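Fourteen Boxes and a Waiting List: Serpil Soylu on Running a Toy Library

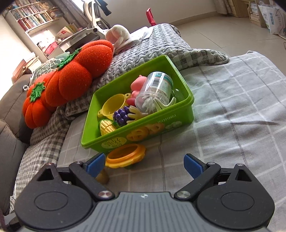 A yellow-orange ring and a green storage box, with a checked bedsheet for a play mat.

I got to Serpil Soylu's place at 3 and she already had the kettle on, bless her. She started the Nesness Toy Library out of her hallway, lending 14 boxes to people on her street, and now there's a catalog with 2,872 pieces in it (she reads the number off her phone, very proud!).

"I was just sick of buying stuff my son liked for a week," she told me. "Then my neighbor said, can we have it next? And that was kind of it."

Families keep a box for three weeks and then swap. I asked what goes missing most and she laughed so hard she had to put her cup down. "Play food. Always the play food. I've had peas come back in an envelope, months later, no note."

Gangadharan Acharya does the repairs, mostly wheels and hinges, and he wandered in halfway through looking for glue. "People say sorry when they bring me a broken truck," he said. "It's a truck! It had a good time."

They'd both love a second pickup spot over in Loureiro, and Serpil has her eye on a room behind the bakery. The rent is the sticking point. "Ask me again in April," she said, and went off to find me a puzzle to take home for my niece.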